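Inholm School of Hospitality
Food Hygiene, Level 2: Handout 3
Cleaning of Crockery and Work Surfaces

Students are expected to have read this handout before the practical session. It covers washing by hand only. Machine washing is dealt with in Handout 4.

1. Terms
Cleaning is the removal of food, grease and dirt. Disinfection is the reduction of germs to a safe level. A surface must be cleaned before it is disinfected, as grease shields germs from the product.

2. Order of work
Scrape all food waste into the bin. Wash glasses first, then cutlery, then plates and bowls, and leave pans until last. Change the water when it becomes greasy or cool. Rinse in clean hot water and leave to air dry. Tea towels are not to be used for drying in the training kitchen.

3. Work surfaces
Worktops are to be cleaned before and after each task, and at once after any contact with raw meat, fish or eggs. The contact time printed on the product label must be observed.

Crockery at the worktop and sink 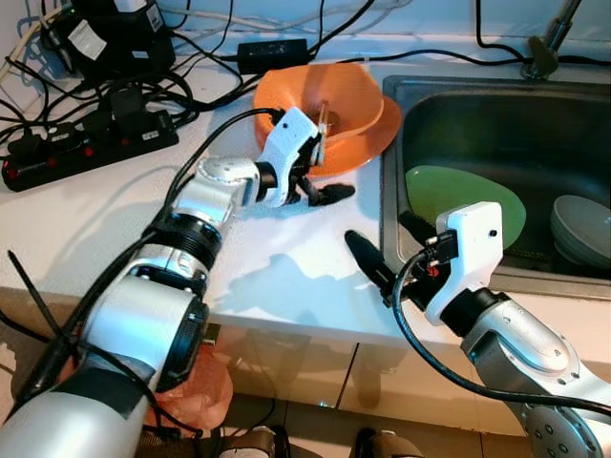
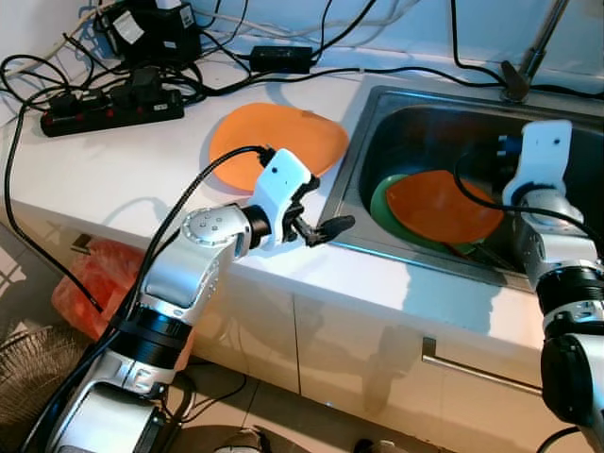 4. Records
The cleaning record is completed at the end of each session and signed by the student on duty. Records from June onwards are kept in the Pirkemen Room and may be asked for at assessment.

The written test for this unit carries 50 marks.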